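Handheld gripper fingers not closing evenly on knits

I've got a Tolov handheld two-finger gripper that I use for folding clothes. Since I swapped the pads, the left finger gets there first and the cuff slides out. Cotton shirts are fine -- it's only sweaters. Do I need to redo the zero?

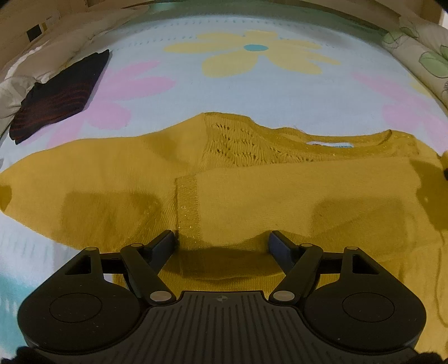

Fingers open over the yellow sweater, one sleeve folded in.

Answer 1
Check for lint first! Mine gets fuzz in the pivots from knits and one side drags. I brush the joints out every 8 sweaters or so and wipe the pads. If it's still lopsided, loosen the link screws, close the fingers on a flat bar and snug them back up evenly -- then redo the zero.

Answer 2
same thing here, new pads fixed it

Related questions
Virkov gripper error 2266 after startup
Pad life past 3000 cycles?
Flindness wrist mount squeaks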